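Good practice at the folding bench: notes for week two

Right, house rules first! I wrote these with Attila Vörös, and they apply to every arm we run. Look at the fingertips before you start, bring them together slowly, and check the pads meet. 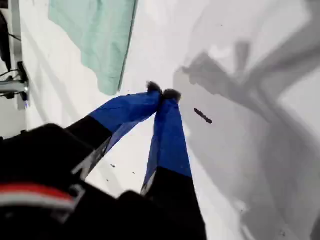

Setting up the table

Clear the area in reach of both arms and see that the clamps are tight. Lay the cloth in the middle, and keep your hands off the table once the power's on (yes, even for a crumb).

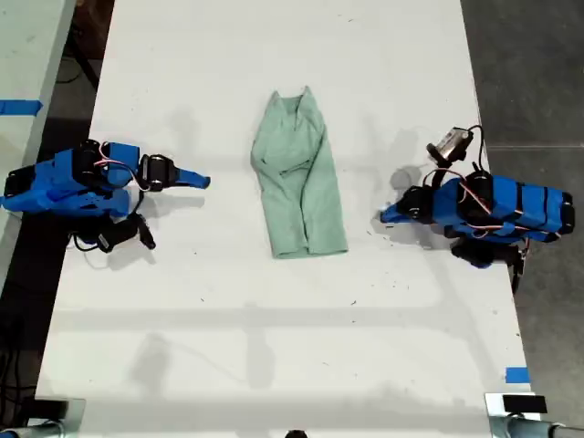 Who is allowed to press stop?
Anyone in the room, at any time, and you don't need to ask me first.

Log every run, good or bad. Last May's group kept 800 and threw out 51, and I was really pleased with how clear their notes were.
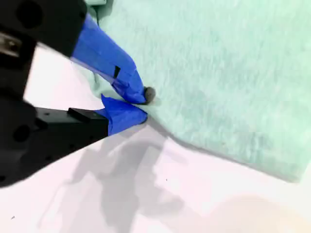

Your log should say what was gripped and where, in words a stranger could follow. "Picked up towel" is too thin. I'd much prefer "green towel, small fold pinched near the edge, blue tape on both fingers", and do mention any tape that's lifting into a flap. Send logs to Zsolt Takács by Friday.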